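Last updated: October, 9.40 pm

Posted in Diary by the flat on Endau Road

Finally got the good tablecloth out tonight! I've been saving it for no reason at all (it's been folded in the Risberg cupboard since we moved in, under the spare duvet) and I decided over breakfast that a cloth is no use to anyone in the dark. It took me ages to get the creases to lie down. I gave up on the iron after the first side and just tugged at the corners until it looked all right from the doorway.

Then the usual business of deciding what goes where. I like to get the plates down early and fiddle with everything else after — I moved the jug twice, once because I kept reaching across it and once for looks, and then it ended up more or less where it had started. The snacks went on the bright green tray, the one I always say is too loud for the room and always use anyway.

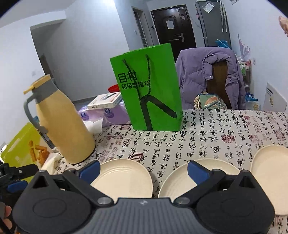
Plates down, yellow jug on the left, and the calligraphy cloth having its evening out.

I still can't read a word of what's on the cloth, which is a bit shameful after owning it so long. I do love the red seals though, they cheer up all that black and cream. The dark oval one is my favourite and I'm always a bit sorry when a plate goes on top of it. One day I'll sit down with a dictionary and find out I've been eating my dinner off somebody's shopping list.

The other thing on my mind is chairs. We've got enough if one person has the piano stool, but the stool is too low and whoever gets it spends the meal with their chin near the gravy. Bautista on the corner has a pair in the window for 56 the two, a bit scuffed, nice backs. I walked past them on the way home and then walked past again. Clesis had a whole dining set in their catalogue for 2750 and I laughed out loud in the kitchen, but I did fold the page down.

Need to remember: more napkins, a new bulb for the hall, soak the cloth in cold water before bed if anything gets spilt on it. Kettle's on now and I'm going to read for a bit.

2 comments · 2 shares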